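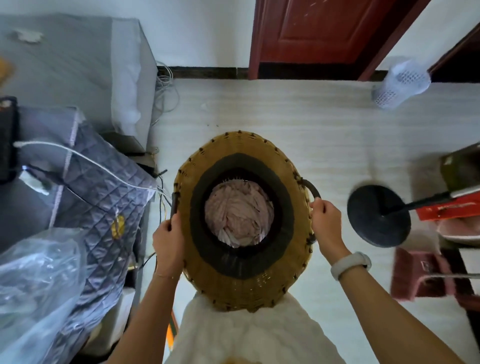
Garbridge Film Log
Frequently Asked Questions
Last updated May 31, 2021

What is this site?

A place for reviews of movies, mostly ones with a budget bigger than their script. I watch them, I write them up, and I give them a score. There is no podcast. Please stop asking about the podcast.

Who writes the reviews?

One person, on a couch, after dinner. The "we" that shows up in older posts was an attempt to sound like a staff.

How does the scoring work?

Every movie gets a number out of 9. The scale used to go to 10, but in all the time I've been doing this I never gave a 10, and it seemed cruel to leave it up there. A 9 means I would pay to see it again. A 5 means I finished it. Anything under 3 means I finished it and held a grudge.

Half points are not available. I tried them for one month, in January, and spent the whole time moving things from 6 to 6.5 and back.

Why did you give my favorite movie a 2?

Probably the third act. It is nearly always the third act. If there is a beam of light going into the sky and people are shouting at it, you can safely guess what I thought.

Do you change scores after the fact?

Rarely, and the old number stays at the bottom of the review so you can make fun of it. The biggest move so far went to Firgate, the submarine thriller, which started at a 4 and is now a 7. I saw it the first time with a head cold and missed that the captain and the cook were brothers. This matters quite a lot to the plot.

Do you do spoilers?

Yes, below the line that says SPOILERS in capital letters. Everything above it stays clear of anything past the first half hour. I do treat the trailer as fair game. If the studio was happy to show the bridge blowing up in a two-minute ad, I don't feel I have to protect the bridge.

Is it a spoiler to say there's a scene after the credits?

I say so at the top of the review, along with whether it's worth staying for. The answer is usually that a person in a long coat walks into a room and says another person's name. Go home if your parking is about to run out.

Why haven't you reviewed the new Tetia movie?

I will. There are now 3 Tetia movies, plus a prequel that takes place during the second one, and I wanted to watch them in order. Then I found out there are two orders, and that fans of each one don't speak to fans of the other. I'm going with release order. You may write in, but it won't help.

Do you review TV?

No. A movie wastes two hours and lets you go. I did get nine episodes into a series last year because people promised me it got good. It got longer.

Do you only watch blockbusters?

Mostly. Small, quiet movies have plenty of smart people writing about them already, and I'm not going to add much to the conversation about a farmhouse in winter. Giant lizards are closer to my level. That said, if a small movie has a giant lizard in it, please send me the title right away.

Do studios pay you or send you free stuff?

I've never been paid for a review. A distributor once sent me a promotional flashlight for a movie about a power outage. The movie got a 3. The flashlight is excellent.

Can I suggest a movie?

Use the form on the contact page. Title and year, please – there are a lot of movies called "The Descent of" something. The request list currently stands at 100 titles, and I close it whenever it gets there, so if the form is missing, that's why. It opens again when I've made a dent.

Can I write a guest review?

Not right now. The last open call brought in several good pieces and one very long defense of the villain in Sachdeva Rising, with footnotes. I did read all of it. He still flooded the city.

Why are comments closed on the Sachdeva Rising review?

See above.

Can I quote you?

Sure. Link back to the review and keep the whole sentence. "A triumph" was once lifted from "a triumph of parking-lot photography," and I'd like that not to happen again.

Is there a newsletter?

There is. It goes out when there are new reviews and stays quiet when there aren't. The unsubscribe link is at the bottom and it works on the first click.

My question isn't on this page.

Try the contact form. Replies can be slow when there's a big release out, and if you're writing about the podcast, they're slower.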